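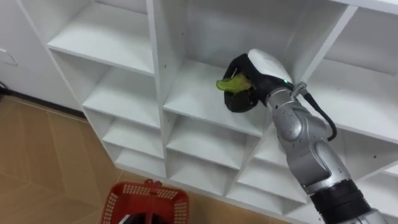 How do you file your records? Moving from boxes to shelves

Forum: Collecting and Storage

kamolrat_k
I've spent most of May getting my records out of boxes and I want to settle on an order before they go back up. The database says 2141, mostly LPs with a small number of 10 inch. They were alphabetical by artist in the old flat, but that fell apart when I inherited my uncle's collection and just put his on the end.

His half is nearly all Thai country and film music from the sixties and seventies, a lot of it compilations or singles put into LP sleeves. Mine is jazz, folk and a fair bit of library music. Alphabetical by artist makes no sense for the compilations, and a third of his have no artist name on the spine at all.

Options I'm thinking about:
1. One long alphabetical run, compilations at the end by title
2. Split by genre, alphabetical inside each
3. By label and catalogue number

I'd like to hear from people who have lived with one of these for a few years. Shelves are the usual white cube sort.
Kamol

daranee.m
Genre, then artist. I did one alphabetical run for years and found I only ever played what was at eye level. With genres I go to the section I'm in the mood for and look through it properly.

Keep the number of genres low. I have jazz, rock and pop, Thai, classical and everything else. I once had a separate section for soul jazz and it caused nothing but dithering.

groovewear
Strongly disagree with genre. Where do you put someone who made four folk albums and then a disco one? You either split the artist up or file a disco record in folk, and both are wrong. Alphabetical is the only system where another person in the house can find a record and put it back.

daranee.m
I file the artist where most of their work sits. The disco record goes in folk. I know it's there, they're my records.

groovewear
And when your other half wants to find it?

daranee.m
He asks me. It's come up once.

T_Thongsuk
I used to work in a shop so take this with that in mind. Shops file by genre for people who don't know what they want. Libraries file by number for people who do. At home you're both of those people at different times, and that's why every system annoys you eventually.

For your uncle's records I would go by label and catalogue number without a second thought. For that period the label tells you more than the artist does. The same singers turn up under different spellings, sometimes two spellings on the one sleeve, and if you alphabetise in English you will be arguing with yourself over transliteration for the rest of your life. Numbers don't change. His Driltano pressings alone would probably make a nice run if he bought them as they came out.

For your own half, artist A to Z, library music by label.

kamolrat_k
He did have a lot of Driltano, and I hadn't thought of the spelling problem. I've been entering names as printed and already have one singer in there three ways.

Do you do the catalogue numbers strictly in order or by prefix first?

T_Thongsuk
Prefix, then number. Ignore any letter on the end unless you have both versions.

Jirayu_K
Sorry to be the dull one, but before the order, think about the weight. A full cube of LPs is heavy and not every cube unit is made for it. Look up the load per shelf for yours. Mine had a figure printed in the leaflet and I'd thrown the leaflet away, so I had to write to the maker.

Also fix it to the wall. I don't care how solid it feels. I had a freestanding one in my last place and it moved on the carpet when I pulled out a tight handful of box sets. Now they're all bracketed.

And heaviest at the bottom, whatever that does to your alphabet.

groovewear
Second the brackets. Not the last bit though. If the unit is fixed and rated for the weight, there's no need to put your box sets in the wrong place. All my cubes weigh nearly the same anyway.

Jirayu_K
Box sets are far heavier than a run of thin singles in sleeves. But fair enough if it's fixed.

nghia_doan
I have 3370 at the last count and I file by date bought. No letters, no genres. The newest goes on the right-hand end and I never have to shift anything along to make room, which was the thing I hated most about alphabetical.

To find something I look it up in Plokura, where each record has a cube number. If I remember when I bought it I don't need to look. Most of the time I do remember.

groovewear
So if the laptop dies you have 3370 records in no order.

nghia_doan
They're in order. The order is date bought. I also print the list every few months and keep it in a folder by the deck.

daranee.m
I quite like this, though I couldn't do it. I've no idea when I bought most of mine.

kamolrat_k
Nghĩa, what do you do with a collection you got in one go? All of my uncle's would have the same date.

nghia_doan
I bought a lot of 500 from a retired DJ and kept them in the order he'd packed them. It's the only part of the shelves I find hard to use, so I won't pretend it works for that. If I were you I'd go with what Theerawat said for your uncle's and do what you like with your own.

One thing. Before you change his order, write it down or take photos of the spines. I didn't think of it until I'd mixed a few boxes, and some of the DJ's order had meant something. He had the slow ones together.

kamolrat_k
Good point, and a bit late for three of the boxes. The rest are still as he had them. There's a run from Chaiyaporn, which was the shop near his work, with the price stickers still on, and they do look like they were kept in the order he bought them. I'll take photos tonight.

vinylmoth
Leave the stickers on. People peel them off and take half the sleeve with them.

On filing, I do A to Z with a divider for each letter. Plain card, nothing fancy. Leave a hand's width free in every cube so things can be pulled out without scuffing. If you pack them tight you get ring wear and split seams. Too slack and they lean, so don't overdo it.

Jirayu_K
Agree on the gap. Are you putting them in outer sleeves? It adds more width than you'd expect. I lost nearly a whole cube when I did mine.

kamolrat_k
His yes, mine only the nicer ones. I've got a pack of Grovari outers but they feel stiff.

T_Thongsuk
They're fine for single LPs. Tight on gatefolds. Put the opening at the top or the side, but pick one and stick to it.

groovewear
Top. Side opening and they slide out when you pull the record.

daranee.m
Side. Dust gets in at the top.

vinylmoth
That's a separate thread, and it already has nine pages.

kamolrat_k
Right, I think I've decided. Uncle's by label, prefix and number, with the Chaiyaporn ones kept together in his order for now. Mine A to Z, library music by label after the Zs. The 10 inch get a cube to themselves – they vanish between the LPs otherwise. Brackets going in on Monday before anything heavy goes up.

Still not sure about soundtracks. By composer or by film?

groovewear
Film title.

daranee.m
Composer.

T_Thongsuk
Composer for the jazz ones, film for your uncle's. Half of his won't name a composer.

kamolrat_k
I've just checked a handful and most of them don't. Film title for his, then. Will report back when the first wall is done.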